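Kustura home tidy service, anyone had the demo?

Home Tech & Gadgets > Robots and automation

skirtingboard_sam
2nd January

Kustura are taking names for their home tidy trial in Skarthorpe. You pay a 600 pound deposit, they bring the robot round for an afternoon, and after that it's 479 a month if you keep it. The leaflet says it will "learn your living room". Has anybody had one in the house yet? The website is all soft music and no detail.

duter_owner
I had the Duter before this one and sent it back after 17 days. Very good at picking up socks. Hopeless with anything soft that has to end up standing. It would put a cushion on the sofa, which was technically what I'd asked for, and leave it flat on its face. I'd want to see the Kustura do a full sofa, start to finish, before handing over a penny.

plainflour
Went to the demo at the Bạch showroom before Christmas. It did three cushions while we watched. The rep talked all the way through and straightened one himself when he thought we were looking at the coffee machine. I was not looking at the coffee machine.

skirtingboard_sam
Ha. Did he say how it learns? The leaflet says "from real people in real homes" and leaves it there.

plainflour
He said they show it people doing the job by hand, lots of times over, and it works out the rest. I asked how many times and he said "plenty". I asked what happens with a sofa it hasn't met and got another leaflet.

oldkettle
I think you're all being a bit hard on it. Cushions are a fair test and I'd sooner they worked on that than on making it dance. Think about what you do when you set them up against the back of a settee. One hand presses the first one in so it stays leaning, the other has hold of the next by its edge, and you shift both until they look right. You don't look at your fingers at all.

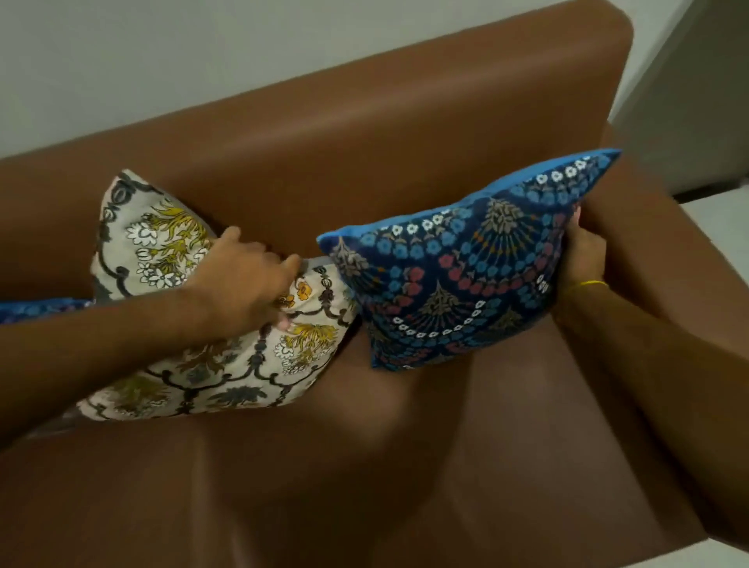 Now try writing that down as instructions. How hard do you press? When do you let go? A shiny sofa is worse than a woolly one for sliding, and mine has a back that curves, so there's nowhere properly flat to lean anything. If Kustura have got even halfway there I'd call it decent work. Whether it's worth 479 a month is another matter.

duter_owner
Halfway there is what I paid for last time. Halfway there is a cushion on the floor.

oldkettle
Fair, but the Duter was a cheaper machine with worse hands.

duter_owner
It wasn't that much cheaper, and the advert had lovely hands in it too. My point is that showing a robot how a person does it and the robot doing it on a wet Tuesday in my front room are a long way apart. They're charging for the second and showing us the first.

gatepost7
Has anyone read the deposit terms? You get the 600 back only if you cancel within 7 days of the visit, and "visit" means the first survey, when they come and measure up. The robot might not turn up until after that. I rang to check and the woman was very nice and couldn't tell me.

skirtingboard_sam
I missed that completely. That's put me off more than the cushions have.

plainflour
Ask them to put the date in writing. They did it for my neighbour once she'd asked twice.

oldkettle
I'm still going to book the afternoon, if they'll sort the dates out. I'll mix up plain cushions and patterned ones, big and small, and keep my hands in my pockets. Will post how it goes.

duter_owner
Keep the rep's hands in his pockets as well.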